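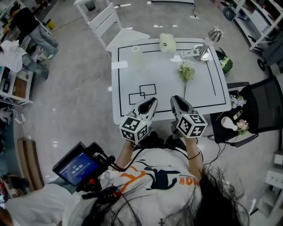
Page 12

Notes de l'intervenante – Moushumi Sivakumar
Migrer un catalogue de retouche non destructive : de Tedska à Droluleo
Stollside, 7 octobre 2019

Diapo 1. Titre
Rappeler l'objet : le transfert des réglages de développement d'un logiciel photo à un autre. La comparaison des rendus à l'œil et les prix des licences ne sont pas traités. Questions à la fin, sauf pour le vocabulaire.

Diapo 2. Vocabulaire
Fichier source : le RAW ou le TIFF, jamais modifié.
Réglages : exposition, balance des blancs, courbe, recadrage, masques locaux.
Fichier annexe : le XMP posé à côté du source, même nom, extension différente.
Catalogue : la base qui relie le tout. Chez Tedska, elle contient aussi l'historique complet des étapes, que le XMP ne reprend pas. Insister, la confusion revient à chaque fois.

Diapo 3. Point de départ
Lot de test : 1 780 fichiers, tous retouchés dans Tedska, un seul catalogue. Mélange de RAW et de TIFF 16 bits. Les copies virtuelles ont été laissées en place volontairement. Le lot a été constitué en juin par Lachlan Pomare, à partir des commandes livrées ; la sélection n'est donc pas aléatoire et il faut le dire avant de donner les résultats.

Diapo 4. Ce qui passe sans intervention
Mots-clés, notes, légendes, copyright : champs normalisés, lus tels quels par Droluleo.
Rotation et recadrage : repris, à condition que l'angle de redressement soit écrit dans le XMP. Par défaut, Tedska ne l'écrit qu'à la fermeture du catalogue. Fermer, attendre la fin de l'écriture, puis copier.
Balance des blancs : reprise en température et teinte. Les deux logiciels n'utilisent pas le même profil d'appareil, donc la même valeur numérique ne donne pas la même image.

Diapo 5. Ce qui passe mal
Courbe des tons : Tedska l'applique après la conversion dans l'espace de travail, Droluleo avant. Sur une courbe faible, écart négligeable. Sur une courbe en S marquée, les ombres se bouchent.
Réduction du bruit : les échelles ne correspondent pas. Nous remettons à zéro et nous réglons de nouveau par sensibilité ISO.
Masques au pinceau : perdus. Les dégradés linéaires sont conservés, mais la largeur de transition est arrondie.
(Si on me demande pour les masques de luminosité : non testés.)

Diapo 6. Le script Grewal
Petit outil interne, en ligne de commande. Il lit les XMP de Tedska, renomme les balises propriétaires et corrige la courbe par une table de correspondance. Il n'ouvre pas les images.
Trois options à montrer :
– simulation, qui écrit un journal et rien d'autre ;
– copie, qui crée les nouveaux XMP dans un dossier séparé ;
– remplacement, à ne pas utiliser sans sauvegarde.
Montrer une ligne du journal à l'écran. La colonne « statut » est la seule utile au premier passage.

Diapo 7. Résultats
1 622 fichiers convertis sans avertissement. Le reste se partage entre masques au pinceau et copies virtuelles, ces dernières portant le même nom de source et s'écrasant l'une l'autre. Correction prévue : suffixe numérique ajouté avant l'export.
Préciser que « sans avertissement » porte sur la lecture des balises. L'égalité de rendu a été contrôlée séparément, sur 400 fichiers, par export en TIFF et calcul du delta E moyen. Les écarts les plus forts viennent des rouges saturés, cohérents avec la différence de profil.

Diapo 8. Gestion des couleurs à l'export
Vérifier trois réglages avant toute comparaison : espace de sortie identique, intention de rendu identique, compensation du point noir dans le même état des deux côtés. Droluleo la désactive à l'installation. Nous avons perdu une journée là-dessus.
Accentuation de sortie coupée partout pendant les mesures.

Diapo 9. Procédure proposée
Sauvegarder le catalogue et les sources sur un volume distinct.
Aplatir en TIFF les images à masques dont la retouche est validée.
Renommer les copies virtuelles.
Écrire les XMP, fermer Tedska.
Lancer Grewal en simulation, lire le journal, puis en copie.
Importer dans Droluleo sans générer les aperçus, qui seront calculés ensuite par lot.
Garder une installation de Tedska en lecture seule. L'historique des étapes n'existe nulle part ailleurs.

Diapo 10. Points ouverts
Les préréglages utilisateur ne sont pas convertis. Lachlan a un prototype, limité aux courbes et au virage partiel.
Les objectifs sans profil dans Droluleo gardent leur distorsion ; liste à compléter.
Laisser cette diapo affichée pendant les questions. Le journal complet est dans le dossier partagé de la session, avec la table de correspondance des balises.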